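Navero Bench Folding Kit — plan and budget page

Laundry / textile handling > Grippers and kits > Navero two-finger

In stock. Ships in 9 working days. Leasing on request, ask Rhun.

What you're buying
Two-finger gripper, wrist camera, mounting plate, cable set, one spare pair of finger tabs. Arm NOT included. Most people already have one or are getting one through Hakala, and the plate fits both Hakala flanges. Other arms, send us the bolt pattern first please.

Who it's for
Shops and labs doing single garments on a flat table. T-shirts, towels, pillow cases. Not for bulk sorting, not for anything coming off a belt. If you need belt work look at the Bridell line, different price bracket altogether.

Budget it properly
The gripper is the cheap part of the job. People forget:
- table. White or light top, flat, no lip. Allow for two, you will want somewhere to put stuff down
- lighting. Even, overhead. Window light moves all day and your results move with it
- spare tabs. Plan on 4 pairs for the first year if you run daily
- setup hours. Custódio Esteves quotes these seperately, remote or on site
- training time for whoever runs it. Half a day is plenty

Service plan runs 28 months from delivery. Can be extended but only before it lapses — we had two customers miss that last January and there wasn't much we could do.

Floor space
Table plus arm plus room to walk behind. Measure the doorway too. Keep shelving and fridges out of the arm's reach, not just out of the way of the base. Draw the full reach on the floor with tape before you order, takes ten minutes.

Lead times
Kit: 9 working days
Arm via Hakala: ask, changes weekly
Custom tabs: after drawing approval, Alžběta Bartoš handles these and she will want a sample of your fabric. Send the real one, not something close to it.

Returns
Unused kits only, original packing. Tabs are non returnable once fitted.

Demos
Plurnbridge showroom, Thursday afternoons, by appointment. Bring your own garments, washed and unwashed if you have both. Florêncio Carrilho runs the bench and can do the cost sheet with you the same day. Bring your arm model no. and table hieght or we end up guessing.

On the bench: gripper with both fingers open, tip of the right one close to the edge of a lavender T-shirt on the white table.
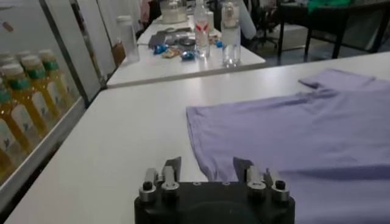
Ordering
Email or phone, no web cart for this one yet. Quote valid 4 weeks. For purchase orders put Ilídio Brandão in copy, otherwise it sits in the general inbox.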